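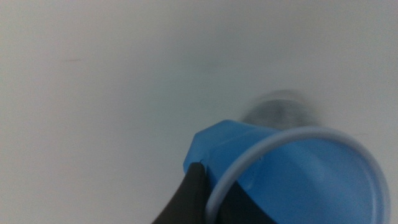 Tips for living with a countertop arm (mostly learned by dropping things)

Updated 22 July 2018

A few of you wrote in after my dishwasher-salt page to ask whether the Flullomero is worth the money, so this month's tips are all about that. I rented mine from Ladorcombe, the ones who do the table-mounted arms by the month, and I've had it since June. It costs me 897 for the season with the gripper, the wrist camera and two sets of finger pads thrown in. I'll give you the verdict at the bottom and the useful stuff first!

Cups before anything else. Everybody wants to start with a wine glass or the good mug, and please don't. Start with a throwaway plastic cup, the thin party kind. It weighs next to nothing, it dents before it breaks, and you can see straight away when you've got the squeeze too high. The setting in the app runs from zero up to a number that would crack a walnut, and it comes out of the box way too strong for a cup. I turned mine down to 9 and left it there. For a filled cup I'd go up a notch or so, over the sink, with a towel nearby.

Pick a cup in a strong color. My table is white and the wall behind it is white, and clear cups gave the arm fits. It would reach for a spot a finger's width off and close on air, over and over. Blue works beautifully. Red should too, I just haven't bought any.

Put a coaster under it. This is the best tip on the page and it came from Fouad Hourani, who teaches the Saturday class at the Ladorcombe store. A plain gray one is fine. It gives you a target for putting the cup back, so you know at a glance if the arm is drifting, and on a slick tabletop it keeps a light cup from skating away when a finger nudges it.

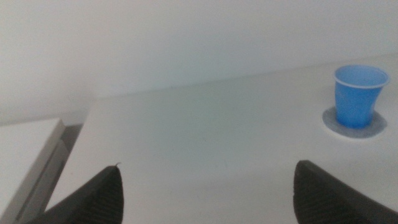
Clear the table, and I mean really clear it. I used to leave the salt, a pen, the mail, whatever, pushed off to one side, and the arm swings wider than you'd think on its way back to rest. Now the only thing out is what I'm practicing with. If your table doesn't sit flush against the next piece of furniture, mind the gap as well. I've fished a teaspoon out of mine more than once (and a grape, which I found by smell).

Come in with the fingers wide open. The app lets you set how far they spread before the reach starts, and the default is stingy. Open them all the way, go slow for the last bit, then close. If you come in narrow you'll knock the cup over with a fingertip nine times out of ten, and then you're trying to pick it up lying down, a whole different game.

Wipe the pads. They have a fine ribbed texture and every crumb and bit of lint in the kitchen wants to live there. A barely damp microfiber cloth, along the ribs and never across. I tried an old toothbrush and it left bristles behind. No spray cleaner on them, it makes them slippery for days.

Spare pads: the Alico ones fit if you trim the back edge, and they're cheaper. The Hijazi ones are nicer to the touch but they peeled on me in the second week, so I've gone back to the originals.

Keep a log. My neighbor Elif Naz Ateş rents the same model and writes every grab on a sheet on her fridge. She's past 600. I was lazier about it and I'm sorry now, I can't tell you which changes helped and which ones only felt like they did.

So, is it worth it? For unloading a dishwasher, no. It's slow, and you'll be done by hand while it's still thinking about the first plate. For someone with a bad shoulder who wants a cup moved from here to there without getting up, or for anyone who likes to tinker, I'd say yes, rent it for the season. I wouldn't buy one yet. Ladorcombe's phone help is good before lunch and hopeless after, so call early and have your serial number ready. It's on the underside of the base, naturally.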